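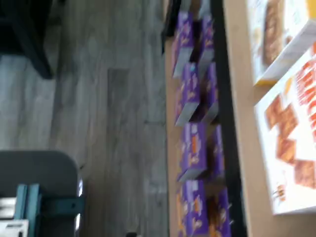 # Dorow Household Price Record: data card

## Summary

The Dorow Household Price Record is a collection of grocery prices written down by households in the town of Dorow and the neighbouring district of Pranar. It is maintained by the Benik Centre for Local Records and is issued free of charge for study, teaching and local planning. The present release is version 2.

The earliest entries date from 2000. Households were asked to note what they paid for ordinary food items, in what quantity, and at what kind of shop.

## Contents of the release

- `prices.csv`: one row for each item bought
- `shops.csv`: one row for each shop, with its type and district
- `items.csv`: the item list, with the 12 food groups used for coding
- `notes.txt`: remarks by the coders on doubtful entries

All files are plain text in UTF-8. Fields are separated by commas and decimal points are used throughout.

## Main fields

**item_code** The code of the item as given in `items.csv`. Goods that could not be matched to the list carry the code 99.

**price_paid** The amount paid at the till, after any reduction. Vouchers are not deducted. Entries made before the coding rules were revised do not always follow this practice, and the field `rule_set` shows which rules applied.

**pack_size** The weight or volume printed on the pack. For loose goods the weight on the receipt is used. Where neither was recorded the field is left blank and has not been estimated.

**shop_type** One of: market stall, corner shop, supermarket, farm gate, other.

## Method of collection

Households kept a paper booklet and returned it to the Centre at the end of each month. Booklets were typed in by two coders working separately. Differences between them were settled by Adhiambo Urio, who also prepared the item list. Funmilayo Ojo designed the booklet and revised its layout for households in Pranar, where more food is bought by the measure than by the pack.

## Known limits

Single-person households are under-represented. Bread and flour are well covered; fresh fish is not, and users should avoid drawing monthly averages from it. Returns for March are thinner than for other months in most years.

Several shops in Pranar changed hands during the period and kept the same name. They have been given one shop code each. A user wishing to study ownership will need another source.

## Privacy

Names and addresses have been removed. Household numbers were reassigned for this release and do not match those in version 1. Users must not attempt to identify any household.

## Conditions of use

The data may be copied and adapted provided that the source is named. Suggested wording: Osagie, C. and Urio, A., Dorow Household Price Record, version 2, Benik Centre for Local Records.

## Comments

**Yetunde Usman**
Is the older household numbering available on request? I have two chapters built on version 1 and would prefer not to start again.

**Chiamaka Osagie**
A matching table can be supplied under a signed agreement. Please write to the address below.

**Ebere Okeke**
The row for cooking oil in items.csv gives the unit as kg. I believe it should be litres.

**Chiamaka Osagie**
Thank you. It will be corrected in the next release.

Contact: Records Desk, Benik Centre for Local Records, Dorow | © Benik Centre for Local Records | Back to top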